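From: Ewan Urquhart
To: gripper-users list
Subject: Re: Flalotberg hand-held kit, worth it for a small shop?

On the Flalotberg kit, the Dunbar office wrote:

> We're looking at the hand-held gripper from Flalotberg, the base set
> with the soft pads. The dealer quotes 700 for one unit and says spare
> pads ship from Zindville. Has anyone on the list used one for more
> than a demo? We mostly handle light packaging and we're worried about
> crushing things. Also, is the Gekwood mount worth adding at the same
> time or can it wait?

We bought one unit in October and have used it most working days from then on. I paid the same 700 you were quoted, with shipping on top.

The fingers are black plastic and the blue pads on the inside are textured. The pads matter more than anything else in the box. Our first set lasted 26 days of steady use before the texture wore down enough that I changed them. Changing a pair is a short job with a small screwdriver. Don't overtighten the screws - the plastic will mark.

As for crushing, we practice on cups and tumblers laid on their sides on a table. Paper is the hard case for us. If you close on the open end the rim folds, so we teach people to come in lower on the cup, where the base gives it some stiffness. Glass needs a slower close and a lighter hand on the trigger.

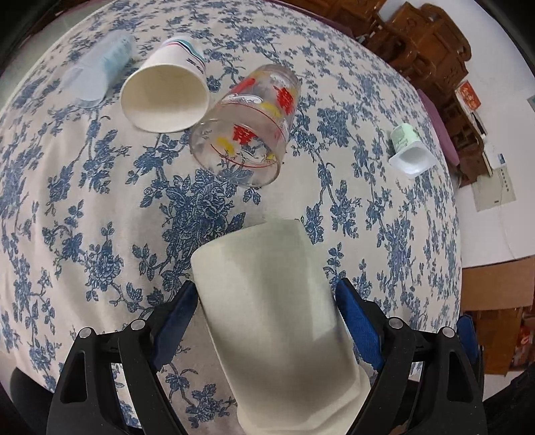
Can the kit handle thin cups without a force sensor?

It can, if the person holding it learns to stop squeezing early. The base set has no force reading at all, so you go by feel and by watching the pads. The people here needed more than 3 hours of practice before I stopped finding bent cups in the trash. There is a sensor add-on in the catalog but I haven't tried it and can't say if it's any good.

Things I don't like: the grip gets heavy by mid-afternoon, and the manual spends pages on unpacking and one paragraph on calibration. I ended up writing our own calibration sheet and can send it to anyone who asks. Support from Zindville was polite but slow. My first question took long enough that I had fixed the problem by the time the answer came.

On the Gekwood mount, I would wait. It bolts on later with no change to the fingers, and you won't know what angle you want until you have used the gripper by hand for a while. Ours sat in a drawer for the first month.

If you do order, ask for a second set of pads in the same shipment. Sent separately, they cost us nearly as much in postage as in parts.

Ewan Urquhart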